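Robot Packing at the Pemstead Gift Floor: Questions from Staff

Updated in June. Replaces the sheet that was posted by the time clock.

What is changing?

Two robot stations are being added to the gift floor at Pemstead. They will handle part of the basket line: picking up small packets, setting them in baskets and moving baskets along the bench. Both stations come from Fadholm, which also does the setup and the repairs. The hand benches stay where they are.

When do the stations run?

From 8 in the morning until the end of the day shift. They don't run at night and they don't run without a person signed on to them. If no one is signed on, the station stays off, even if there are orders waiting.

Will anyone lose their job?

No permanent job on the gift floor is being cut this year. Seasonal hiring will be smaller than last fall. We don't yet have a plan for the year after, and we won't have one until the fall numbers are in. When there is a plan, it will be posted in the break room before it takes effect.

Does my pay change if I work at a station?

Station operators get the same rate as line leads for the hours they are signed on. Hours at the hand benches are paid at your normal rate. Payroll takes the split from the sign-on record, so check that you are signed off before you go to lunch.

What does the robot do well, and what does it do badly?

It is steady with flat packets and boxes that keep their shape. It has more trouble with anything soft or slippery, and with baskets, where the weave and the handle get in the way of the fingers. In the spring trial at our Ocampo site the station packed 2,339 baskets. Of those, 1,265 needed a person to straighten the contents or redo the bow before they could ship. That is more than we hoped for, and it is why every basket still goes past a packer.

A round wicker basket with small white packets is typical of the jobs the stations get first. The gripper has to come in under the tall handle, and the packets overlap, so the order they go in matters as much as the grip.

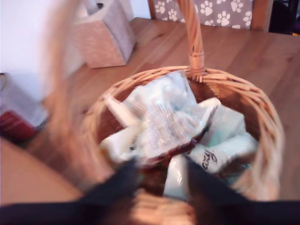
One packer at Ocampo wrote back after reading the first version of this page that the straightening is the part that wears on her. She used to build a basket from empty and decide how it looked, and now she spends whole mornings fixing someone else's start. She asked for the work to be rotated.

Will the work be rotated?

Yes. That comment and others like it led to a change in the schedule. Nobody will be on straightening for more than 2 hours at a stretch. After that you move to a hand bench, to the station or to bows and labels. Line leads keep the rotation chart.

Do I have to learn to run a station?

No. Training is open to everyone on the floor, but you can stay on the hand benches. If more people sign up than there are places, they go by length of service. Training is on paid time.

Does the system track how fast I work?

The station software, Stuso, records what the robot picks up, what it drops and when it stops. It also records who is signed on. It does not time packers at the hand benches. Supervisors can see stops per shift for each station – they have been told not to use that number in reviews.

What do I do if it drops something or jams?

Press the yellow pause button and wait for the arm to stop. Then clear the bench by hand. Don't reach in while the arm is moving, even for a loose packet. If the same jam comes back after a restart, sign off and call your line lead, who will call Fadholm.

Where do I send other questions?

Put them in the box outside the floor office or give them to your line lead. You can leave your name off. Answers are added to this page.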